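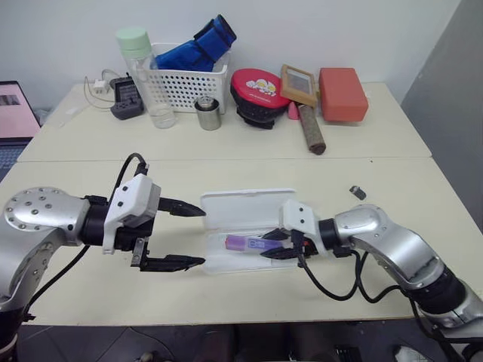 My sister reckons a glue stick doesn't need a home. She said so on the phone on Saturday, quite kindly, while I was telling her at some length about my plastic cases, and her view is that glue sticks, pens and tubes of this and that should live in whichever drawer is nearest and be hunted for when wanted. She has lived that way for years and seems perfectly cheerful.

I can't do it. I've tried! For most of last year all our small things went into the big drawer under the kettle, and every time I wanted a pencil sharpener I had to lift out the takeaway menus, the birthday candles and a bicycle bell that doesn't belong to any bicycle we own. So in February, when it was too wet to do anything useful outside, I tipped the whole lot out on the dining table and started again.

I should say that I did count, because counting is half the pleasure of a job like this. There were 269 separate things in that drawer, and that is with the paper clips treated as one. I made a cup of tea and sat looking at them for a good while.

What I settled on in the end was cases with hinged lids. I'd had loose-lidded tubs before and the lids wander off (I still have a bag of them in the cupboard on the landing, none of which fit anything). A hinged lid stays with its box whatever you do to it. It also folds back out of the way, so you can drop things in with one hand while you're holding the phone in the other, which is how most of my tidying gets done. And I wanted them see-through, or near enough. Mine are the cloudy sort, so you can't read the small print on anything inside, but you can tell a purple tube from a pair of scissors, and that's all I ask at seven in the morning.

I bought 8 of them from Trelteo, the flat ones, after a great deal of dithering over the deep ones. I'm so glad I went for flat. In a deep box things pile up and the one you want is always at the bottom, but in a shallow one everything lies down in a single layer and you can see the lot at a glance. They do take up more room on the shelf, I'll grant you, and the first evening I had them stacked so badly that the top three slid off and went behind the radiator.

Now, how I fill them. I start with one thing, the thing the box is for, and lay it down flat on its side along the bottom. If it's a tube or a stick I check the cap is on properly before it goes in, having once lost a very nice set of envelopes to a leaky one. Then I leave the lid up and carry on round the room, and anything that's the same sort of thing goes in with it. I don't decide beforehand how many there'll be. Some of my boxes have 3 things in them and look rather grand, like a museum, and one is so full of felt tips that I have to press on it to get it to click.

Labels I'm still undecided about. I bought a roll of the Akutex ones, which stick beautifully and come off again in one piece, but my handwriting lets the side down and I've only done the sewing box and the one marked "post". The rest I know by colour. My sister says this proves her point about the drawer, and we have agreed to talk about something else.

The part I haven't cracked at all is cables. They won't lie flat, they won't stay with their plugs, and the minute I put two in a box together they've made friends and can't be parted. For now they're in a heap at the back of the desk with a plug on the end of one of them, and I go past with my eyes on the window. I have looked at winding them round bits of card, and a reader wrote last month to recommend the cardboard inside of a loo roll, one per cable, stood up in a shoebox. I've been saving them up ever since, so there is now a bag of loo rolls on the landing as well, next to the lids.

If you have a better idea, do leave it underneath. I read them all, even when I'm slow to answer, and I've got one flat box still empty and waiting for something to go in it.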